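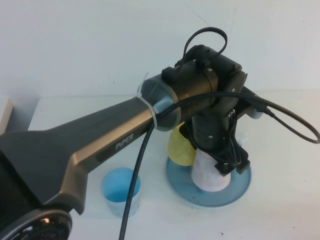
**Reviews › Data collection › Software**

# Ruvent recorder, after a summer of cups

I've been collecting examples for a cup-sorting policy since the end of spring, and for most of that time I fought my recorder more than I fought the task. In August I moved everything over to Ruvent. I have 1246 saved episodes in it now and I'm still a little giddy about how easy the last few hundred were!

The task is small and annoying: a cup goes from the table onto a drying stand, upside down over a peg, or comes back off again. Light plastic cups, skinny pegs, lots of chances to miss. A person does it without looking. A policy needs to see plenty of good tries, and a good number of recoveries too, so what I want from a recorder is that it stays out of my way while I teleoperate and then lets me throw out the bad ones fast.

## What I love

The review screen. All the camera streams play side by side on one timeline, and you can drag through an episode with the joint traces moving along underneath (wonderfully smooth, even on my old desktop). Mark the start, mark the end, type a tag, next. I cleaned 452 episodes in one evening with a pot of coffee and went to bed happy.

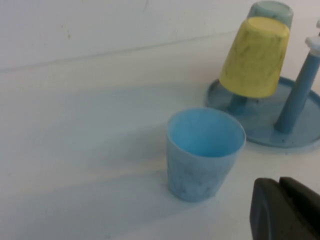
*Wrist view: blue cup upright on the table, yellow cup over a peg on the stand.*

The wrist stream gets treated as a full citizen, too. My last recorder, Wosteck, saved wrist video at whatever rate it felt like and left me to line it up with the fixed cameras later. Ruvent stamps every stream from one clock and warns you in orange if one starts to lag. With a cup this close to the gripper, a few late images can spoil the whole approach, so I've come to love that orange bar.

Tags are free text and searchable. Mine include "tipped," "missed peg," "regrasp" and "ugh." Horácio Gouveia, who shares the bench with me, added "ugh but useful," and that turned into one of our best filters for recovery examples.

## What I'd change

- Export to the Prolau format works, but you have to split anything over 100 episodes into batches by hand.
- Two-arm sessions name the arms A and B. Let me call them left and right, please!
- The help pages are thin. I learned more from the Hosseinzadeh forum than from the manual.
- Undo only goes back one step. I've deleted a lovely episode this way and I'm still sore. 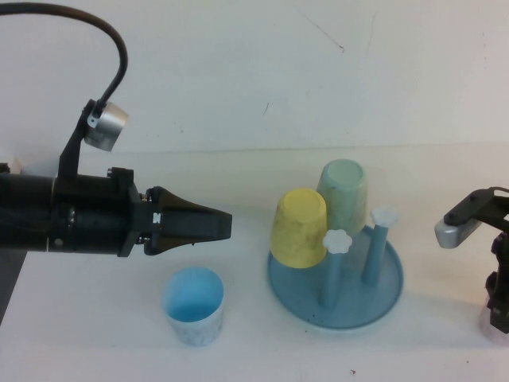 *Side view: both arms, the rack, and the blue cup on the table.*

## Would I keep it?

Oh yes. The next batch takes us to 2990 episodes, with the starting spot of the cup moved all over the table, and I'm looking forward to it, which I could never say with Wosteck. If you record with one camera and a single arm, the free version will do you fine. With more cameras than that, get the paid one and set up your tags before the first session. I did mine afterward, and I'm still finding episodes labeled "test."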